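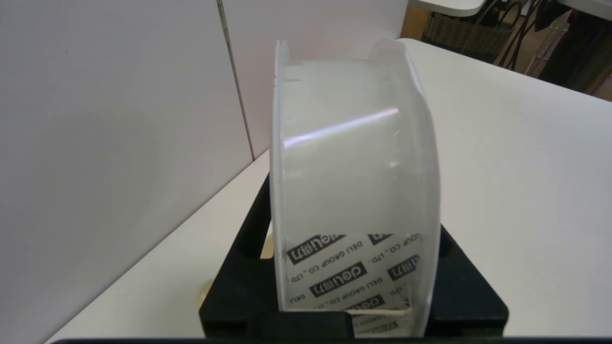
Klebeband liegt in fast jeder Schublade, und trotzdem schaut man es selten richtig an. Man zieht, man reißt ab, man klebt, und schon ist man mit den Gedanken wieder beim Geburtstagsgeschenk oder beim zerrissenen Schulheft. Dabei steckt in so einem Streifen eine ganze Menge Physik und Chemie (keine Angst, wir machen das gemütlich!). Fangen wir mit einer Frage an, die uns Leserinnen und Leser immer wieder schicken: Warum ist durchsichtiges Klebeband auf der Rolle gar nicht richtig durchsichtig? Ein einzelner Streifen ist klar wie eine Fensterscheibe, aber aufgewickelt sieht das Band milchig und ein bisschen grau aus. Nur weiter unten, wo die Schicht dünner ist, kann man bis auf den weißen Kern gucken und dort den schwarzen Aufdruck erkennen, zum Beispiel das Wort „deli“ in weißen Buchstaben auf schwarzen Feldern. Weiter oben schimmern die Dinge bloß noch schwach hindurch.

Das liegt am Licht. Jedes Mal, wenn Licht auf eine Oberfläche trifft, wird ein kleines bisschen davon zurückgeworfen. Bei einem einzigen Streifen merkt ihr das kaum. Auf einer Rolle liegen aber sehr, sehr viele Schichten übereinander, und dazwischen verstecken sich winzige Luftbläschen, die beim Wickeln eingeschlossen wurden. Das Licht wird also hin und her geschickt wie ein Ball im Flipperautomaten, und am Ende kommt nur noch ein Teil davon gerade auf der anderen Seite heraus. Mit Schnee ist es übrigens ganz ähnlich: Ein Eiskristall ist klar, ein Haufen davon ist weiß.

Woraus besteht Klebeband?

Im Grunde aus zwei Dingen, nämlich aus einer dünnen Folie und aus Kleber. Die Folie nennt man auch den Träger, weil sie den Kleber trägt. Sie ist meistens aus Kunststoff, oft aus einem, der Polypropylen heißt. (Das Wort dürft ihr gern beim Abendessen fallen lassen, es macht immer Eindruck.) Es gibt aber auch Träger aus Papier, dann kann man auf dem Band malen und schreiben, oder aus Gewebe, das besonders viel aushält.

Bei der Herstellung fängt alles sehr groß an. Die Folie kommt auf Rollen in die Fabrik, die so breit sind, dass ihr euch der Länge nach davorlegen könntet. Unsere Leserin Tomomi Furukawa durfte mit ihrer Klasse einmal bei der Firma Noveo zuschauen und hat uns danach einen langen Brief geschrieben. Eine der Riesenrollen, die sie dort gesehen hat, war 4000 Meter lang! Würde man sie auf der Straße ausrollen und daneben herlaufen, wäre man fast 90 Minuten unterwegs, jedenfalls dann, wenn man so gern stehen bleibt und Schnecken anschaut wie ich.

In der Maschine läuft die Folie über viele Walzen. Eine davon trägt den Kleber auf, hauchdünn und überall gleich dick. Dann geht es durch einen langen, warmen Kanal, in dem der Kleber trocknet, und zum Schluss schneiden scharfe Messer die breite Bahn in schmale Streifen. Diese werden auf kleine Kerne gewickelt, und fertig sind die Rollen, wie ihr sie von zu Hause kennt.

Warum klebt der Kleber?

Jetzt wird es klebrig! Der Kleber auf dem Band ist etwas Besonderes, denn er wird nie ganz fest. Bastelkleber aus der Flasche ist erst flüssig und wird dann hart. Der Kleber auf dem Band bleibt dagegen immer ein wenig weich, so ähnlich wie sehr, sehr zäher Honig. Drückt ihr den Streifen mit dem Finger an, fließt der Kleber in die kleinen Täler und Ritzen des Papiers hinein. Papier fühlt sich zwar glatt an, unter dem Mikroskop sieht es aber aus wie ein Gebirge. Je näher der Kleber an das Papier herankommt, desto besser können sich die kleinsten Teilchen gegenseitig anziehen. Deshalb hält ein Streifen, über den ihr kräftig gestrichen habt, so viel besser als einer, den ihr nur locker aufgelegt habt.

Und auf Staub klebt das Band zwar auch, aber dann klebt es eben nur am Staub und nicht mehr am Tisch. Wer ein Plakat aufhängen möchte, wischt die Stelle also am besten vorher ab und lässt sie gut trocknen.

Warum klebt die Rolle nicht an sich selbst fest?

Diese Frage hat uns Cengiz Dağdelen gestellt, und sie ist wirklich schlau. Auf der Rolle liegt ja die klebrige Seite der einen Schicht immer auf dem Rücken der nächsten. Eigentlich müsste das einen einzigen Klumpen geben. Der Trick ist, dass der Rücken der Folie so glatt ist, dass der Kleber sich nicht gut daran festhalten kann. Manche Bänder bekommen dort sogar noch eine extra Schicht, die man Trennschicht nennt. So hält die Rolle gerade fest genug zusammen und lässt sich trotzdem abziehen. Das laute Ratschen dabei entsteht, weil sich das Band gar nicht gleichmäßig löst, sondern in vielen kleinen Rucken. Zieht einmal ganz langsam, dann wird es viel leiser.

Probiert es aus: die Klebeband-Treppe

Ihr braucht eine Rolle durchsichtiges Klebeband, eine glatte Unterlage aus klarem Kunststoff (der Deckel einer alten Frischhaltedose ist prima) und ein Blatt Papier mit einem Wort darauf.

Klebt zuerst einen langen Streifen auf den Deckel. Darüber kommt ein zweiter, der ein Stück kürzer ist, dann ein dritter, der noch kürzer ist, und immer so weiter, bis ihr keine Lust mehr habt. Am Ende habt ihr eine kleine Treppe aus Klebeband. Haltet sie ein Stück über das Papier und versucht, das Wort zu lesen, erst durch die unterste Stufe und dann immer weiter hinauf. Bei welcher Stufe wird es schwierig? Schreibt es auf und vergleicht mit euren Freunden. Wer fest angedrückt hat, kommt oft weiter, weil weniger Luft zwischen den Schichten sitzt.

Noch ein Tipp für alle, die ständig den Anfang der Rolle suchen: Faltet nach dem Abreißen ein kleines Eckchen um. Und wenn es doch verschwunden ist, fahrt langsam mit dem Fingernagel einmal um die Rolle herum. Irgendwo bleibt er hängen, und dort könnt ihr das Band vorsichtig anheben. Passt bei Rollen mit Abroller bitte auf die kleinen Zacken auf, die sind schärfer, als man denkt.

Im November geht es an dieser Stelle mit dem Radiergummi weiter. Eure Fragen dazu könnt ihr uns gern schon schicken, auch gemalt!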